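9th January

Picking up the head-view tilt runs from where Kinga left them. Goal for this block is still the same: find out whether the Plellau policy can be made to care less about which way up its head view is, without touching the arm controller. Everything is in sim for now, in the Trutura house set.

Setup notes so I don't have to dig for them again. Two-arm body, parallel grippers, fixed base pose at the start of each episode. The roll offset is drawn fresh at reset and held for the whole episode. Old July runs redrew it every step, and I think that was a mistake. It gave the policy flicker to average over and no real tilt to deal with. Training set is 3,285 episodes, held-out set is 947, no shared seeds. I checked the seed lists by hand because the split script was wrong once before.

First thing I did was step through a few held-out episodes with the overlay off and look at the raw head view. The doorway is a good test spot. There are long straight lines in there, and if the encoder is leaning on "walls are vertical" it ought to fail there first.
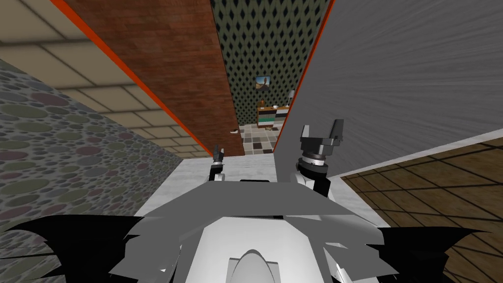
Head view at the doorway, roll offset on, both grippers up.

The body takes up the whole bottom of the view. That matters for the masking question. With the body left in, the policy has a reference that doesn't move with the tilt, and it could be reading the offset straight from how the room sits against its own chest plates. With the body masked, it has only the room and the arms. I ran both.

Body in: reach error at zero offset is the same as the baseline as far as I can tell. At the larger offsets it degrades slowly and the two arms degrade together.

Body masked: fine near zero, then the right arm starts to overshoot to the outside. Left arm lags behind it but goes the same way. I don't have a good reason for the difference between arms. Could be that the right gripper is larger in view in most of the episodes and so gets more weight in the loss. Need to check the crop before believing that.

Also tried the Clalleck augmentation (rotate the pixels in 2D after rendering, no change to the sim). Much cheaper, one line in the loader. It does worse than the rendered offset in every bin I looked at. My guess is that rotating the pixels turns the body along with the room, so it never sees the room tilt relative to itself. Border fill may be part of it too. I used gray fill, should repeat with reflect.

Time per run is up to 15 hours with the rendered offset, so I am not going to sweep everything. Plan is to keep to 2 mask settings and leave the gripper camera out until this is settled.

One bug. The reset sometimes applies the roll before the base pose has settled, and the first few steps then have a different offset from the rest of the episode. I added a settle wait and dropped the bad episodes by log flag. The counts above are after the drop. Commit is on the nkosi branch, message says "settle before roll".

Pulled another view from the doorway while looking for that bug. The right wrist is well up into the view and only the tip of the left gripper shows over the body plate. Views like this one are where the masked run has little to work with on the left side, so I'm tagging them and scoring them as their own group.

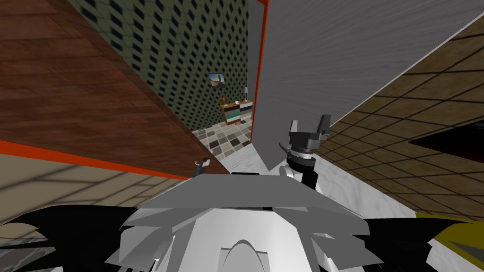 Ataahua Tipoki: I'd hold off on blaming the loss weights. If the left arm is mostly hidden in the tagged group, the masked policy may just be copying whatever the right arm does. Swap the left and right joint inputs at test time and see if the overshoot swaps with them. It needs no retraining. Also please log the offset per step and not only at reset, then the settle bug would show up in the plots.

Agreed on both. Per-step logging is in as of this afternoon. Swap test is queued on the masked checkpoint, held-out set only.

Still to do:
Repeat Clalleck with reflect fill.
Check the crop for right gripper size.
Score the tagged group separately, body in and body masked.
Ask Kinga Kozma which renderer build the July runs used; the config just says "latest".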